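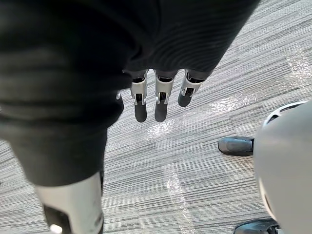

*Silver fingers, ribbed sleeve, carpet.*

2/21/23

So the sourdough rye is back on the bench and I am very, very happy about it! I stopped baking over summer (our kitchen is a furnace by ten in the morning) and the starter sat at the back of the fridge looking grey and sorry for itself. Four feeds later it was climbing out of the jar.

I'm using the dark rye from Bosard this time. It's coarser than what I had before and it drinks water like mad, so I've gone up to 80 per cent hydration and the dough is more like wet cement than anything you'd want to knead. Don't knead it! Stir it with a strong spoon, scrape it into the tin, smooth the top with wet fingers and walk away.

My last loaf weighed 423 grams, a small one, baked in the little tin I found at the Otau market. Caraway in half, none in the other half, and I can't pick a favourite. The plain end had more of that malty, almost treacly flavour, but the caraway end with butter and a bit of sharp cheese... oh my.

The hard part is leaving it a full day before you slice it. Cut too early and the crumb gums up on the knife. I wrap mine in a tea towel and put it on top of the cupboard where I can't reach it without a chair.

Next up is a seeded version with sunflower and linseed, soaked overnight. I'd like to have it sorted by September, when the bake stall at Jilance starts up again.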